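Field notebook, Gistum primate survey
2018-10-05
Entry by Trinidad Arancibia

Transect 4 was walked at first light by Tadeo Sosa and the undersigned. Fog held in the valley until midmorning and limited the view into the canopy. One group of howler monkeys was heard calling from the Ledesma side of the stream. No visual contact was made, and the record is entered as acoustic only.

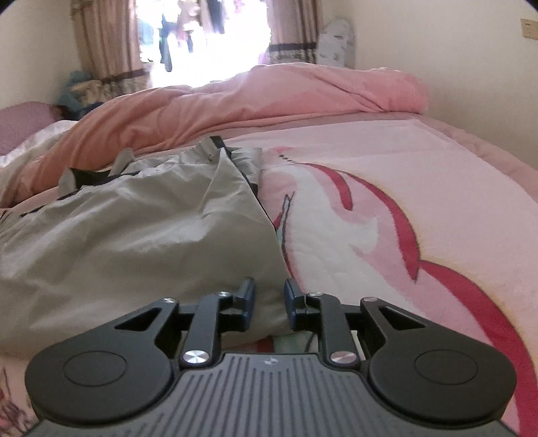 The marker tape at the 100 m point is missing and has been replaced. Fruit remains under the large fig were fresh, with tooth marks consistent with capuchins. Two samples were bagged and labeled for Estela Toledo, who will confirm the species of fig.

The listening post was occupied for 36 minutes. Wind made bearings unreliable after the first 15, and the later ones are to be left out of the map. Brenda Acuña has asked that all bearings be given in degrees from true north; the September sheets still need to be corrected.

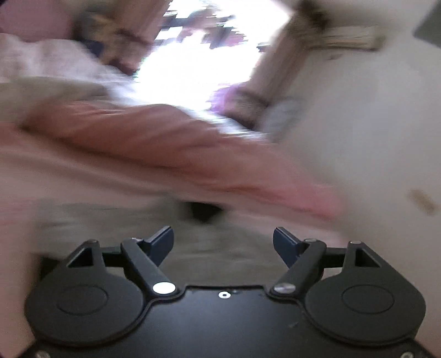

The upper trail past Nestgate is blocked by a fallen trunk. Sebastián Toledo has been informed. Until it is cleared, teams should approach from the lower path and allow extra time before dawn.

Pending: repeat Transect 4 in clear weather; compare group calls with the Trerkach recordings; submit the permit renewal before November.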